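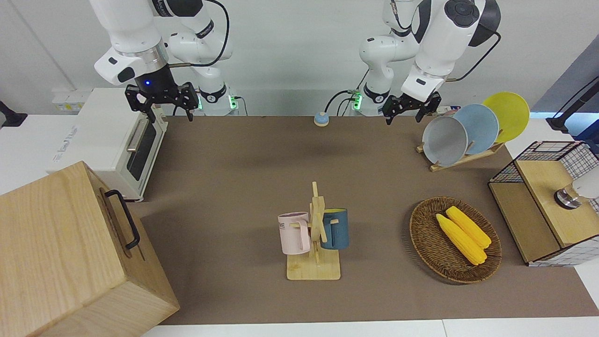 Two-arm bench or two single arms? Budget thread

Forum index > Equipment and purchasing > Arms and grippers

kettleandcrumb
Original poster

Hello all, and sorry in advance for the length of this one, I do go on a bit. I've been given the job of writing the equipment plan for our kitchen-tasks bench (mugs on and off a tree, plates in a rack, drawers and doors, all that homely sort of thing) and I have until the end of January to hand it in. The arms are more or less settled. What I'm struggling with is everything that sits between the arms and the table, and whether I should be asking for a proper two-arm bench at all.

I've had two quotes. Rustar came in at 3,671 for the fittings package, meaning grippers, cabling, stop button, mat and spares, and Estton came in a good deal lower but with the spares left out and a 14 week wait. Has anyone bought from either? I'd love to hear the grumbles as well as the praise!

mudlark_pete

Ah, a cheerful subject. We went with Estton two years ago and I'd do it again. The wait was nearer the full 14 weeks than I'd have liked, but everything fitted first time and the person on the phone was lovely about my daft questions. Do ask what they mean by "cabling" though. Ours covered the run to the first connector and then stopped, and I ended up paying 523 for the rest, which took the shine off it.

Do you really need both arms hanging over the back? It's a tidy arrangement and leaves the front clear for the mug tree and the basket and whatnot, but you'll pay for something to hang them from.

greyheron

I'm going to disagree with Pete, in a friendly way. If the tasks include plates in a rack, buy the two arms and be done with it. We tried to save money with one arm and spent the whole winter rewriting tasks so that it never needed a second hand. Holding a rack steady while you slot a plate in is a perfectly ordinary thing to want.

kettleandcrumb
Original poster

Thank you both, this is exactly what I was after. Pete, I've now gone back and read the cabling line properly and you're quite right, it says "to first connector" in very small letters. I'd never have spotted it.

I ought to have said that drawers are a big part of the plan, and they're what makes me nervous about the grippers. A bar handle wants fingers that are slim enough to get in behind it but stiff enough to pull, and the standard pair in the Rustar quote looks rather broad to me.

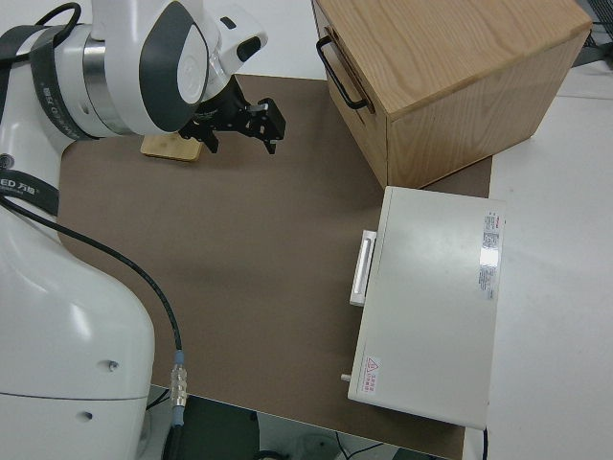 So I've put down a second set of fingers as its own line, at 79 a pair, and I'm hoping that gets through without too many questions. I've also asked for a few more handles to practise on, because a metal one on a wooden front and a white one on the side of a box are quite different things to get hold of.

mudlark_pete

Seventy-nine a pair is fair. Get two pairs, you'll bend one.

abdelaziz_bench

Hello, I look after the Abdelaziz bench, so take this with a pinch of salt as we've only ever had the one set-up. My advice is to budget for dull things. Nobody ever turned down our request for an arm, but I had to fight for a spare mat and a decent bit of cable tidy, and I use those every day of my life. Where a cable crosses the mat, allow plenty of slack and then a bit more, and price up a spare connector while you're at it.

On the quotes, I'd lean towards Rustar if your money has to be spent by a certain date. Fourteen weeks is a long time when the finance people are looking at the calendar.

greyheron

Agreed about the dull things, not agreed about Rustar! Their spares box is mostly screws. Ask them for the list before you sign anything, and if you can bear a third quote, Vovska do a fittings package too and they'll split it so you only buy the parts you want.

kettleandcrumb
Original poster

Oh, that's useful, I hadn't thought of Vovska. I'll ring them tomorrow morning once I've had my tea, and I'll ask Rustar for the spares list at the same time. Two arms it is, I think, greyheron has talked me round, though I can hear Pete sighing from here. I'll post the third quote when it comes in.

mudlark_pete

Sighing fondly. Do put the cable money in!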